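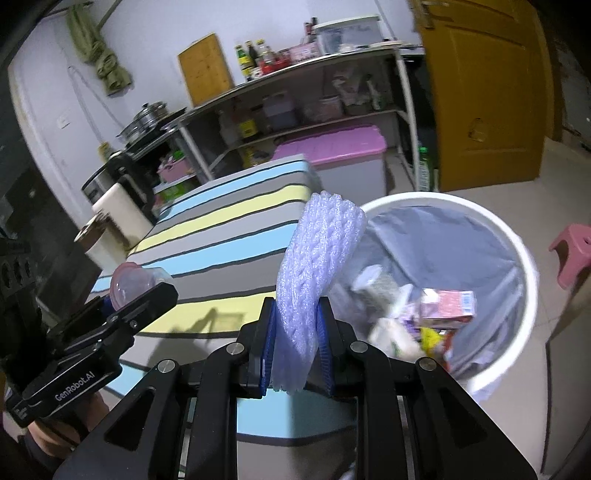

A foam fruit sleeve and a small plastic cup, with the bin close by and the kitchen shelves behind.

PRESS RELEASE

Cerkimska wants your fruit sleeves (yes, those stretchy net things)

I have lived in small flats most of my adult life, the sort where the mattress and the kitchen shelves share a room and you can reach the bin from nearly anywhere, so I know how the rubbish creeps up on you. A carton, a few wrappers, some crumpled paper, and the bin is piled up again! That's why I'm so pleased to tell you about Empty the Small Stuff, our new winter round for people in one-room and two-room homes.

From Sat 23 December we're handing out 1000 sorting bags, free, at the Cerkimska shop counter and from the Tutimach van. Each bag has two pockets. One is for foam fruit netting, the other for little plastic cups and pots. Fill it, bring it back, take another.

Why those two? I asked our neighbours what they never knew what to do with, and fruit netting came up again and again (pale purple, white, pink, everyone seems to have a drawer of it). It weighs next to nothing but it takes up a silly amount of room in a bin. Squash it, twist it, tuck it in the pocket and you've won back the space.

Bence Csizmadia ran our trial in May with 60 households, and he came back with pages of notes. "People didn't want a lecture, they wanted somewhere to put the thing in their hand," he told me. "Most of them did it while they were tidying the shelves anyway." Bence also asked me to say that the cups need a rinse first. Please rinse the cups!

We'll be doing home visits too, 15 of them to start with, for anyone who'd like a hand sorting out a kitchen shelf or finding a better spot for the bin. Mireille Hoarau is taking the bookings. She'll bring bags and labels, and she's very good with awkward corners, so do tell her if your cutting board lives behind the sauce bottles like mine does.

The cleaned cups go to Aquino for their seedling tables. The netting goes back into parcels at Bomex, wrapped round jars and glasses.

If you write for a local paper or newsletter and fancy coming along on a visit, ring the shop and ask for me or Mireille. We'd love the company.

Albane Gaillard
Cerkimska

Press contact: Albane Gaillard, Cerkimska | © Cerkimska, all rights reserved | Back to top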